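Home automation and small shop forum > Buying and budgeting > First arm for a small packing bench, what am I forgetting?

benchmonkey79
Posted March 28, 2021

Hi all, long time reader. I do kitting for a small educational toy outfit (wooden and plastic blocks, counting sets, that kind of thing) and I finally got the go-ahead to put a small tabletop arm on one of our benches. We're in Zuvthorpe, so shipping anything heavy is a pain and I'd like to buy once and be done with it.

I've got it down to two quotes. One is a little Brerkov arm with the gripper included. The other is a used one through Sydorenko, bigger reach, nicer controller, but the gripper is extra and so is pretty much everything else. On paper the used one is cheaper until you start adding lines to the spreadsheet. Then it isn't.

So what lines am I missing? So far I have arm, gripper, power supply, mounting plate, spare cable. My boss wants one number by the end of the week and I'd love for it to be a number I don't have to apologize for in September.

gluepotgary
Spare fingers. Put them on the first order. We run four small arms and the fingers are what we go through, by a mile. Whatever you think one set costs, buy two and forget about it.

Also bench time. I don't mean buying a bench, I mean the hours when that bench isn't making you any money because you're fiddling with it. Our first arm ate more than four weeks of evenings before it did anything useful and there was no line for that anywhere.

Hiu-tung Sin
I'd get the Brerkov and I'll tell you why. I went the used route and spent the whole savings on adapters. The seller was perfectly nice, the arm was fine, but every single thing that bolted onto it was a different standard from what I had in the drawer. Mounting plate, connector, the lot. If your gripper comes in the same box as the arm then somebody at the factory has at least plugged one into the other once!

What are you picking, exactly? Just blocks, or bags too?

benchmonkey79
Blocks only for now. Bags can stay with the humans. Each kit goes in a small cardboard tray and it's one block at a time, so speed isn't a huge deal. We do short runs, change the contents, do another short run.

ratchet_and_clank_fan
Gonna disagree with Hiu-tung a bit. The cheap arm is fine for blocks, sure, but you won't be doing just blocks a year from now. You never are. Get the used one with the reach, swallow the adapters, and you have something you can move to a different job. I've seen so many little arms end up on a shelf with their cables wrapped around them.

If you're nervous about used, ask Sydorenko for the hours on the joints in writing. If they won't give you that then okay, I'm on the other team.

Hiu-tung Sin
Reach for what though? They said one block, one tray. You can slide the tray closer for free.

ratchet_and_clank_fan
And the day the boss wants three trays on that table?

Hiu-tung Sin
Then the boss can buy a second arm with the money they saved on the first one :)

plainolddeb
Can I throw in something boring? Trays. Price out the trays. We had ours made out of the cheapest board we could get, and they came a hair different from batch to batch. A person doesn't notice. The arm was set up for one exact spot and kept clipping the wall on the way in. We ended up paying for a better board plus a little jig to hold the tray still, and the jig alone was 79 bucks with shipping. Not a fortune, but it came out of my coffee and donuts money because I'd already handed in the number.

gluepotgary
+1 on a jig. Or tape marks on the table if you're cheap like me.

benchmonkey79
Okay, this is why I asked. Adding fingers, jig, tray allowance and a big scary line called "evenings."

I did get some time on a small arm before deciding, green block into an open tray on a plain white table, about as simple as I could make it. 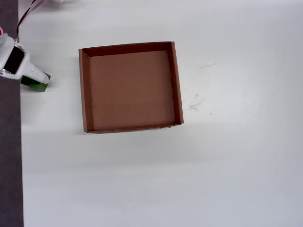
So the thing I keep going back and forth on is the cable. On the small one the wires come up off the gripper in a curve out in the open, and I can already see myself catching it with a sleeve. The used one is supposed to have the wiring routed inside the arm. Is that worth real money to anyone, or do you just zip tie it and move on?

plainolddeb
Zip tie and move on. Leave a loop so the wrist can turn, then check it every so often for rubbing.

ratchet_and_clank_fan
It's worth real money to me. A snagged connector is a dead morning plus whatever the part costs. But I already told you which one to buy, so take that for what it is.

gluepotgary
Cable sleeve. A few bucks. You two are exhausting.

Hiu-tung Sin
Ha. Ask Brerkov what a replacement gripper cable costs and how long it takes to get to you. If it's in stock and ships the same week, who cares about routing. If it's backordered, I'd take that seriously, even as the person telling you to buy theirs.

tobler_m
Jumping in with a different question for the OP. Is anybody insuring this thing? Ours had to go on the equipment policy and Broker, the outfit we go through, wanted a replacement value and a serial number before they'd quote. Used gear was harder to put a value on. It wasn't a big bill but it did hold up the install, and it's another line on your sheet.

benchmonkey79
Ugh, no, I hadn't even thought about insurance. Adding it.

Where I'm leaning: Brerkov, two sets of spare fingers, one spare cable, the jig, better trays, a cable sleeve (thanks Gary). I'm emailing them tonight about the lead time on the cable. If that comes back ugly I'll ask Sydorenko for the joint hours and see what they say – ratchet, you may get your way yet.

ratchet_and_clank_fan
I'll keep my fingers crossed for a terrible lead time.

plainolddeb
Post the final number when you have it! I have to do this all over again for our second bench and I'd rather copy somebody else's spreadsheet.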